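Home | Posts | Projects | About

Counting demos, and why I stopped at 622

June 2024

Quick one because I have to be back at the bench in an hour. Still collecting. Still tired. Coffee is helping less than it did in the spring.

For anyone new: I'm teaching an arm to pick up small stuff and put it in a tray. Caps, clips, bits of sponge, coins. I drive it by hand, it records, the recordings go to Stidora (my training scripts, badly named, too late to change). The old set was Arnach. Arnach had 3487 episodes in it and I was very proud of that number right up until I sat down and watched a random handful of them.

Bad. Lots of them just bad. Me fumbling. Me stopping to think halfway. Me closing on air, opening, closing again, and then the label says "success" since I got there in the end. The policy learned all of that beautifully. It dithers. It dithers exactly like I do.

So new set, called Calloway, new rules. Slow approach, one grasp, one release. If I blow the grasp I throw the episode out. No saving it. First week I threw out so many I nearly went back to the old way. Second week better. I'm at 622 keepers now and I trust them more than the whole of Arnach. 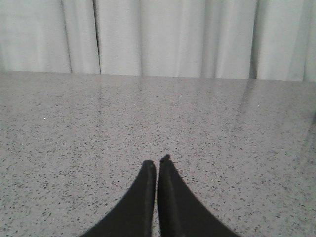 Start poses are what I've been fighting with this week. In Arnach nearly every episode began from the same spot with the hand already hanging over the object, so the thing never learned to look for anything. Now I want starts with nothing to grab in view. Fingers almost shut, just that thin gap between them, flecked gray surface ahead and the white curtain behind it. Boring frames, lots of them. The wrist view gets very little to go on there and that's what I'm after, it has to move and find the object. I worry a bit about the specks though, a small dark cap on that surface is going to be a pain. And the shiny streak on the right. Might leave it in. The policy will meet glare sooner or later.

Other things, in no order:

Driving speed. I was going way too fast. When I slowed down my keep rate went up and my shoulders stopped hurting.

Sessions of 40, then stop. After that I get sloppy and the sloppiness goes straight in the data. Tried a long one Tuesday night, binned most of it.

Notes. Write them DURING. I have 27 episodes tagged "weird, check" and no idea what was weird about them. Watched them twice. They look fine?? Leaving them out anyway.

Failures. Somebody on the Anow forum asked if I keep the failed grasps in a separate folder. I do now. Want to try using them for a recovery set where I start from a botched grasp on purpose and show the way out. Seperate label, seperate folder, not mixed in with the clean ones till I know what it does.

Plan is a small training run overnight on what I've got, just to see if the dithering is gone. If it is, more objects. If it isn't then I guess it's the action chunking and I've been blaming my hands for nothing. Will post the curves in July, or sooner if they're embarassing.

Ok. Back to it. Sponge bits today.

Contact | RSS | © 2024, all posts my own | Back to top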